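September, too late at night, tea gone cold 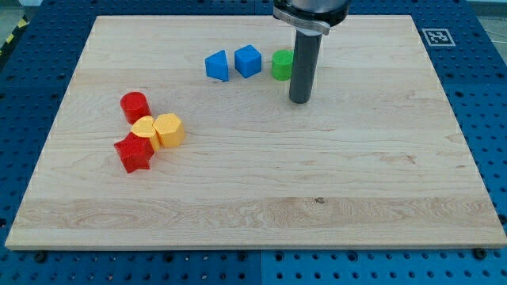 Pale wood with the one dark knot or spot.

So I said yes to the singles supper. Me! Meinir had been on at me since spring and I think I only agreed so she'd stop sending me screenshots of men holding fish. Tickets were $79, which is a lot for soup and a name sticker, but it was at Brokau and their bread is very good, so I told myself I was going for the bread.

You switch seats every 5 minutes when somebody taps a glass. My first one was Dilwyn, who asked what I was "looking for" before I had my coat off. I said the restroom. He didn't laugh, and then I really did have to go to the restroom because I'd said it, and that was most of our time gone.

Then a man who sells insurance, then one who'd been divorced for three weeks (three weeks!) and cried a little into his napkin. I liked him, poor thing. I gave him my roll.

And then Osian. I don't want to write too much down in case I jinx it. He has big ears and he listens with them. He asked about Mom and didn't look over my shoulder once. When the glass went he said "oh, already?" and I have been hearing it in my head ever since, like a teenager. I'm 300 miles past the age for this.

You mark your card yes or no and Heledd, who runs it, emails if you match. I marked him yes and then went over the tick again so it was darker, as if that counts double. Meinir says I should have just asked for his number. Meinir has been married since college, so she can hush.

No email yet. I've checked it in the bath, which is how I nearly lost the phone. Bed now. Need to buy cat litter tomorrow and call Sharada back about the weekend.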